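Chapter 2
Why We Agreed on Measures

Long before anyone in Hunholm owned a scale, people there bought grain by the scoop, and you can imagine the quarrels that followed, for a miller's scoop and a farmer's scoop were seldom the same size! The town of Lindley, just over the hill, had a scoop of its own as well.

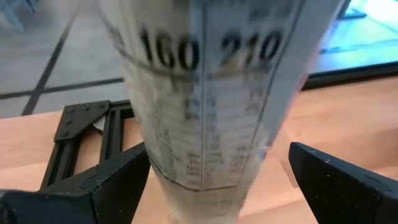
Why did towns keep their own measures for so long?

Most trade was local, and a measure only had to suit the neighbors who used it.

Then the roads improved, and a merchant named Laaksonen found herself carrying 229 sacks to Hesley that came up short on arrival (by Hesley's scoop, at least). We will follow her complaint through the rest of this chapter.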